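Small Plants on Shared Tables: a project on living with greenery in study spaces
Ionuț Coman, second-year project, Trindisdale
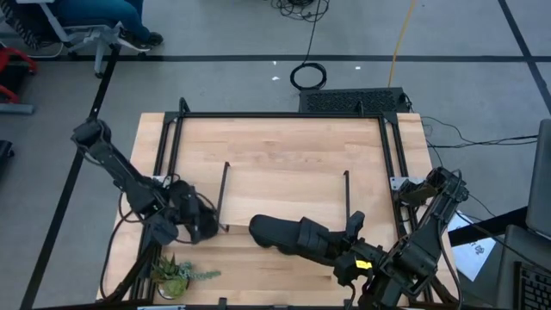 I started this project with a very simple question: does a small plant make a table nicer to work at, and if so, which plant, and where on the table should it go? I share a house with people who study at all hours, and we are forever moving each other's mugs and books. When I brought home a little succulent from the Skundley market, everyone had an opinion on where it should live. That argument lasted a whole evening and gave me my topic!

Why succulents

I wanted something that would forgive me. I have killed basil, mint and a fern that my aunt gave me, so I wasn't going to trust myself with anything delicate. Succulents keep water in their leaves, and they can go a good while between drinks. They are also lovely to look at close up. The kind with a tight rosette looks almost drawn with a compass, and the trailing kind, with stems like strings of beads, does something completely different: it wanders. Planting the two sorts together in one small pot gives you a neat bit and an untidy bit side by side, and I ended up liking that mix far more than either of them alone.

My tutor asked whether this was a gardening project or a furniture project. I said both, and I still think so. A plant on a windowsill is just a plant, but once it sits on a worktop it has to share the space with elbows.

The tables

I used three tables. The first is the long one in the Vurmont reading room, painted white, very smooth and rather cold in winter. The second is my own desk at home, which is small and dark and mostly covered in paper. The third is a pale wooden top of the butcher-block sort, with long strips in tan and honey colours running alongside each other, and it was my favourite from the first day. Green leaves look wonderful against that kind of wood. On the white table the same plant seemed a bit lost, and on my dark desk the trailing stems nearly vanished unless I had the lamp on.

I had not expected the surface to matter so much. I had planned a whole section on pots (I even made a chart) and in the end the pots got one paragraph and the wood got most of my notebook.

Where to put it

I tried each plant in the middle of the table, at the back and near the front corner. The middle was hopeless. It looks splendid for as long as you aren't doing anything, then you open a laptop and the plant is in the way. The back edge was the safe choice, and most people I asked said they would put it there. The trouble is that you stop seeing it. By the second week at the back of the Vurmont table, two of my regulars told me they thought I had taken it away.

The front left corner surprised me. I am right-handed, so that corner is mostly free when I write, and with the plant so close I noticed tiny changes: a new bead on a stem, a leaf leaning over. The stems could also spill to the right across the wood, towards the person sitting there, and people kept touching them. I put up a small note asking them to be gentle. The beads do come off if you catch them with a sleeve, and I lost a few that way. They can be laid on dry compost to root, so I saved what I could find.

Left-handed readers should swap all of this round, obviously. My housemate did, and complained until I wrote it down.

Asking people

I handed out 100 short question sheets and got 80 back, which delighted me, as I had been told to expect half. The sheet had 5 questions and took a minute or two to fill in. Most people liked having a plant on the table. A good number wrote that they liked looking up at something that wasn't a screen. One person wrote only "dust", and I have thought about that answer quite a lot. Rosette leaves do collect dust, right down in the folds, and a soft dry paintbrush is the best thing I found for getting it out.

There were also people who didn't want a plant at all. Some thought it would get knocked over, and one was worried about water marks on the wood. That second worry is a fair one. Even a small pot can leave a ring if it is put back on the table while it is still draining, so I now water in the sink and leave the pot there for an hour before it goes back.

Light and water

I watered roughly every two weeks over the winter and less when it was dull. The notes I kept on light are patchy. I meant to write down the weather every morning and managed it for most of January. From what I do have, the rosette stayed compact near the Vurmont window and stretched a little on my desk, where the light is poor. Turning the pot a quarter each time I watered helped keep it even.

Dinu, the plant shop behind the bus station, let me read their care cards and sold me a bag of gritty compost. Ordinary compost stayed damp for far too long. I would change this first if I did the project again, before worrying about tables or corners.

What I would like to do next

The trailing stems should grow faster from May onwards, and I would love to measure them properly along the grain of the wood, using the strips as a sort of ruler. I would also like to try a wider, lower pot, and to ask the same people the same questions in summer, when there is plenty of green outside the window anyway.

Report handed in February 14, 2021. The question sheets and my very messy pot chart are in the folder at the back.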